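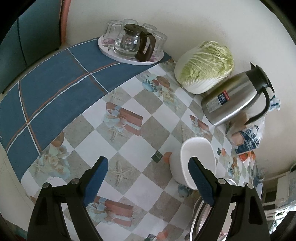
Blue plaid cloth and white bowl on the table.

Pathology slide group, Tuesday, 9 a.m. Minutes by me again, so blame me for the spelling.

Eleven of us made it, plus Yolanda Villca on the phone from Pramport. We started with the backlog. The lab signed out 276 prostate cores in May, and nine went out for a second opinion. Yolanda wants those reports back before we talk about any of them, and I'm with her on that.

Then basal cell stains - a long one! Furo staff still cut extra unstained levels up front on every core. Sánchez only cuts them on request, and we went back and forth on lost tissue for ages. Agreed: Furo keeps cutting up front through the summer, then we look again.

Drurevow quoted $2,000 to service the stainer. Approved, no objections.

I'm still chasing two missing blocks from Sánchez. Yolanda will bring the cribriform cases next time (please look at them first, folks).

Finished at 10:20.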